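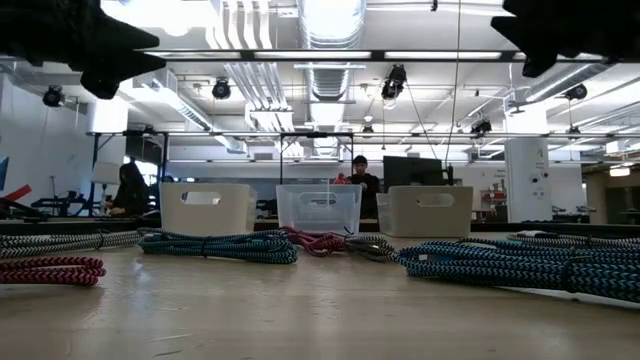
Jacqueline Poulain started sorting cables in November, when the drawers at the Kereama repair room would no longer shut. She had put out a call for spare leads and ended up with almost 80 of them. Most were braided, and she now goes by colour first. Black-and-white ones get coiled and laid out on the table beside the teal-and-black, with the plastic bins lined up behind. "I used to sort by plug," she says. "You'd spend the whole morning squinting at ends. Colour gets you most of the way, then you check the plug."

Her rule for coiling is simple enough. Follow the bend the cable already has, keep the loops loose and put one tie around the middle. She doesn't wrap a lead around her hand and elbow – it puts a twist in every turn – and she throws out anything with a split in the braid. 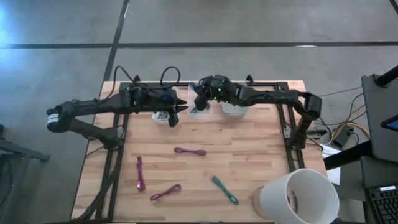
The bins took longer to settle on. She tried a set of drawers from Plulley and gave them away after 2 weeks. "A drawer is where a cable goes to get knotted," she says. Open bins let people reach in and take a whole bundle without dragging out its neighbours. She labels them on the short side and won't put more than 30 bundles in any one.

The next lot is coming from Prakenside, where a friend has been clearing out a storeroom. Poulain hasn't asked how many boxes. "I've told her no printer cables," she says. "She'll send some anyway."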